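Robots at the Packing Shed: How Jobs Change When Machines Help

Reading level: ages 9 to 12

What is automation?

Automation means using a machine to do a task that a person would otherwise do by hand. A dishwasher is automation. So is the gate at a car park that lifts when you pay. Some automated machines follow one fixed list of steps. Others have sensors, and can change what they do depending on what the sensors measure. A machine that can sense, work out a response and then move is usually called a robot.

A workplace that changed

Jatunitz is a company that packs small household goods into boxes and sends them to shops. It has 85 workers and sends out 2,000 boxes on a normal day. Each box needs padding, most often crumpled paper, so that nothing inside gets broken.

Before automation, every step was done by people. They folded the boxes, added the padding, put in the goods, taped the lid and carried the box to a trolley. The carrying was the hardest part. A full box can weigh 14 kilograms, which is more than most two-year-old children weigh.

In November the company installed a machine called Costache. It folds and tapes boxes. A second machine, Tuline, moves full boxes along a belt and stacks them. Paper padding is still handled by people.

Why is paper difficult?

A cardboard box is the same shape every time. The machine can be told exactly where each edge will be. Crumpled paper is different. Each piece has its own shape, it squashes when it is touched, and one piece hides another. Engineers call this kind of thing a deformable object. "Deformable" means that its shape can change.

Your fingers are good at deformable objects. Skin senses pressure, and your brain adjusts your grip many times while you are picking something up. To do the same job, a robot needs a gripper (its "hand"), at least one sensor, and a program that connects the two.

How does a robot learn to grip?

One method is for a person to do the task using hand-held grippers. The person holds one in each hand and works only with those. A gripper of this type has two fingers that close towards each other, so the person has to manage without a thumb or a palm. The movements are recorded. A computer program then compares a large number of recordings and looks for patterns, such as how far open the fingers should be before they reach for something.

Ritu Thakur used to tape boxes at Jatunitz. Her job is now to carry out and check these recordings. She spent 3 weeks in training.

"The first days were slow," she says. "You want to use your own fingers. I had to learn to look at where the tips were pointing before I moved."

What changes for the people?

Some changes are helpful. Fewer workers lift heavy boxes, and sore backs are less common than they were.

Some changes are harder. Taping jobs no longer exist at Jatunitz, and the people who did them had to learn something new or move to another part of the company. Emilian Căpraru chose to move to the loading dock. He says he misses the talk at the taping tables – the new machines are noisy, and workers stand farther apart.

There are new jobs as well. Nayeli Cortés is a maintenance technician. She cleans sensors, replaces worn parts and stops the belt when something is jammed. A worker of any rank is allowed to press the stop button.

Words to know

Automation: using a machine to do a task.
Deformable: able to change shape when pushed or pulled.
Gripper: the part of a robot or tool that takes hold of things.
Sensor: a part that measures something, such as light or pressure.
Technician: a person who looks after and repairs equipment.

The work at hand

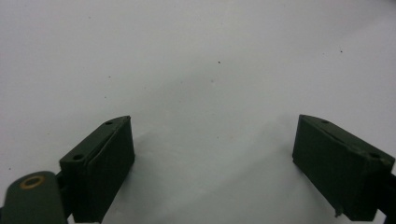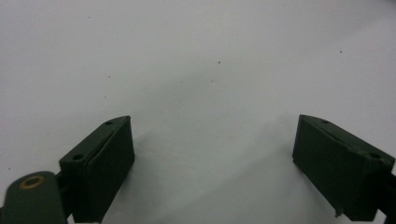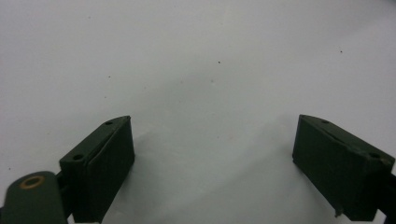
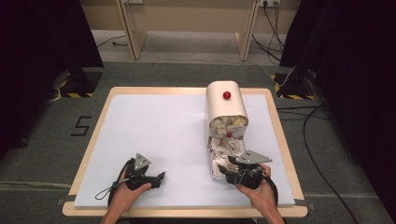

First three pictures: two gripper fingers, wide open, with a pale surface between them. Last picture: a hand-held gripper in each hand, and crumpled paper at the front of a white container.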